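1/ Vorby police put out a statement this morning saying car break-ins downtown are down 54 percent since the city signed with Drivero. I've read the statement twice and the report behind it once. I have questions.

2/ For anyone who missed it, Drivero sells plate readers. They sit on poles, log every car that goes by, and ping dispatch if one is on a list. Vorby got 17 of them in the spring on a pilot contract.

3/ The 54 percent is from comparing this October with last October. One month against one month. Last October was the month of the parking garage spree, when the same crew went through three levels of the Vokavus Street garage in a weekend.

4/ Take the garage out and you get a much smaller drop. How much smaller I can't tell you, as the monthly table in the appendix lumps the garage in with "downtown, other." Would love to see it split. I've asked.

5/ Also, two men pleaded guilty to the garage thefts back in February. They were in custody before the first pole went up. So whatever stopped that crew, it wasn't a camera that hadn't been installed yet.

6/ And how were they caught? Per the charging papers, a pawn shop clerk got suspicious about a pile of car stereos and called it in. The clerk isn't in the statement anywhere.

7/ Next number. "339 alerts led to officer action." Sounds like a lot! Page 11 says officer action includes an officer looking at the alert on a screen and closing it.

8/ Arrests are on page 14, in a footnote. 27. The footnote doesn't say for what. Could be stolen cars, could be old warrants for unpaid fines, could be a mix. The report was sold to the council as being about break-ins, so I'd like to know how many were about break-ins.

9/ It also doesn't say how many of the 27 got charged, or how many cases are still open. An arrest is a start. I sit in that courthouse most mornings and plenty of them go nowhere.

10/ Who wrote the report? Subramaniam Consulting. Hired by the city, fine. But the raw alert data was "supplied and cleaned by the vendor," quoting page 3. I'd want to know what got cleaned out before I leaned on any of this.

11/ A few of you are asking about wrong hits. The report calls them "rare" and leaves it there. I know of one driver pulled over at gunpoint on Vokavus Street because a reader took an 8 for a B. She has filed a claim with the city. It's a public record, go read it.

12/ To be fair to the department, since somebody will say it in the replies anyway: reported break-ins do look lower over the whole summer, and I don't think anyone made the numbers up. I think they picked the best month and hoped we'd print it. Two outlets did.

13/ Reported is doing some work there too. In June the city moved theft reports under a certain dollar amount to an online form. The form wants a serial number. Try finding the serial number on the gym bag that got taken off your back seat - I gave up on page two and I was only testing it.

14/ I sent the department six questions at 9:40. Got back "we stand by the report." Sent Drivero four and got a brochure. Subramaniam Consulting says to ask the city. Still at my desk in case anyone calls back.
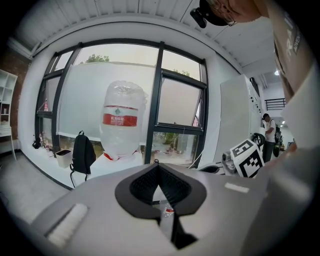 15/ Council votes on the full contract next month, and the public comment sign-up is open now. The split table is what I'd ask for first. Will add to this thread if I get it.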